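Gilano Bin Kit Review: Four Months of Collecting Grasp Examples

Posted in Reviews, Lab Equipment
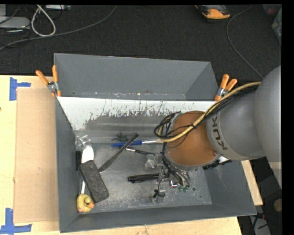

Do you need a kit at all to collect grasping examples for a learned picking policy?
A single arm, a container and a logging script are enough for a first dataset. A kit becomes worth the money when several people collect on different days and the results have to be comparable.

Scope

The Gilano bin kit is a software and procedure package for collecting pick attempts with an arm you already own. It consists of a recording program, a labeling tool, an object checklist and a setup guide. It does not include an arm, a gripper, a bin or any objects. I ran it from January to April on a single cell with a KUKA arm and a two-finger gripper, working over a gray metal bin with a changing mix of hardware-drawer items and household odds and ends. Before that we used Surkia, which is older and does less, and most of the comparisons below are with it.

Setup

Installation took an afternoon. The recorder needs joint states, gripper width and at least one fixed view on a shared clock. The guide gives a clear procedure for checking clock offset: close the gripper on command, find the first moving frame, compare it with the logged command time. Surkia left this to the user, and some of our older data is unusable as a result.

The guide is weaker on mechanical matters. It says to fix the bin in place and leaves it there. Our routine is tape on the table at the corners to mark position, plus a check of the bin outline against a saved overlay at the start of each session. The overlay is built into the recorder and is one of the better features. A shift of a few millimeters shows up at once. It would be better still if the program refused to record until the check had been passed, as it is easy to skip on a busy morning.

Object selection

The checklist sorts objects by grasp difficulty and asks for a spread across the classes in each load. It is a sensible list. The classes that gave us useful data were these:

Long and thin: pens, a marker, a file-like tool. The policy learns the approach angle from these faster than from anything else.
Uneven weight: a paintbrush with a metal ferrule. Early attempts went for the middle of the handle. Attempts nearer the balance point held better during the lift.
Soft or clear: crinkled plastic. Depth readings are poor and the labels are disputed more often than for any other class.
Compact with odd curvature: a rubber duck. It rolls, so one failed attempt changes the state for the next one, and the recorder handles this correctly by starting a new example.

The checklist has no class for objects lying across each other, and I consider that a real gap. A block resting on a utensil is a different problem from either object alone. We added a field called "overlap" by hand. The labeling tool accepts extra fields, but they do not appear in the summary report.

Collection

A session follows a fixed order. Load the bin, run the outline check, record an empty-gripper pass, then start attempts. Each attempt can be teleoperated, scripted or proposed by the current policy, and the source is stored with the example. Storing the source sounds minor. It matters a great deal at training time, when you may want to weight human attempts differently from the policy's own.

Our longest session produced 217 attempts, of which 107 were labeled as successful grasps. The recorder did not drop any of them. Surkia would usually lose a few in a session of that length when the disk buffer filled.

Failures are kept by default. Gilano asks for a reason code on each: missed, slipped, collided, wrong object, or stopped by operator. I would like a sixth code for a grasp that lifts two things at once. At present it goes under "wrong object", where it distorts the counts for thin items lying close together.

Resets are the slow part of any collection of this type, and the software can only help a little. It prompts for a reshuffle after a set number of attempts. The default is too high for our bin. Objects drift toward the walls, and the data fills with near-wall approaches. Setting the prompt to 3 fixed most of the imbalance and cost us some throughput.

Labeling

The labeling tool plays each attempt at double speed with the gripper width plotted underneath. For rigid objects the plot alone usually settles the question: the fingers either close fully or stop at something. For thin plastic it does not, and the video has to be checked.

Two labelers can work on the same session without overwriting each other, and disagreements go to a separate queue. The queue has no sorting. With a small session this is harmless. With a full month of data it is tedious, and I ended up exporting it to a spreadsheet.

Keyboard shortcuts are complete and can be changed. There is no undo beyond the last label – a strange omission in a tool meant for repetitive work.

Export

Export to the Amaral format worked without changes. Export to Jukinach needed a small script, as Gilano writes gripper width in millimeters and Jukinach expects a fraction of full opening. The manual mentions the difference in a footnote. Timestamps survived both conversions.

File size is reasonable with the default compression. I turned compression off for one week to see whether it affected training and found no difference I could measure.

Problems

The recorder crashed 2 times in the test period, both times while changing camera settings with a session open. No finished attempts were lost. The fault is listed as known, and the advice is to close the session first.

The fixed view is treated as the main one throughout. A wrist view can be added, but the labeling tool shows it as a small inset that cannot be enlarged. When the wrist covers part of the bin from the side, as happens on most approaches toward the far right of ours, the inset is the view you want.

Support answered every question by the next working day. The answers were short and correct.

Verdict

Good: clock check, outline overlay, stored attempt source, stable recording over long sessions.
Poor: no overlap class, unsorted disagreement queue, single-level undo, small wrist view.

For a cell with one operator and a short project, Surkia remains adequate and is easier to learn. For a shared cell where the data will be reused, I would choose Gilano, with the reshuffle prompt lowered and the overlap field added before the first session. We have renewed our license through the end of the project. The labeling queue is due for an update in the next release, and I will add a note to this review once it has been installed.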